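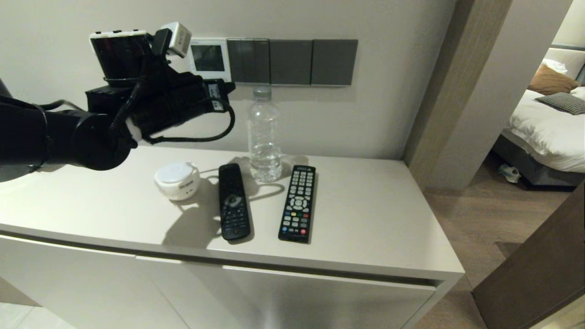 Mitra Nikzad wrote after the last edition that she stood at the east gate of Trinden for ten minutes before the audio started, and asked whether the guide could be told where she was. It can. Section 5 has been rewritten to cover it.

5. Setting up the Trinden old town walk

Do this indoors the evening before, while you have a steady connection. The walk has 14 stops and takes in both rings of wall, the Ghorbani bathhouse and the covered market.

1. Open the Dromow guide and choose Walks, then Trinden.
2. Tap Save for Offline. The download is 125 MB.
3. Choose a starting point: East Gate, Market or River Tower.
4. Pick Short or Full commentary. Short leaves out the building dates and the mason's marks.
5. Turn on Start by Location.

Note: Start by Location is off after every update. Check it again before you leave.

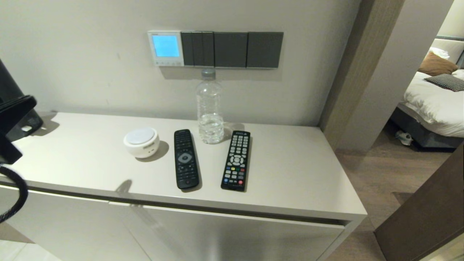
If the commentary does not start at a stop, type the stop number by hand. The numbers are on small tiles set into the wall at knee height, except at stop 6, where the tile is on the inside of the arch. You can play a stop or two at home to check the volume; a round smart speaker like the one at the left of the cabinet top is enough for a group to listen together. On the walk itself, use earphones — the lanes are narrow and people live above them.

Caution: The steps between stops 5 and 6 are medieval and uneven, with no handrail on the upper half. Pause the commentary before you climb.

Caution: The wall walk closes at dusk. The guide does not know this and will keep sending you up.

To change direction partway, open Route and tap Reverse. Stops you have already heard stay marked.

Last checked on site by Arash Ebrahimi, Mon 6 December.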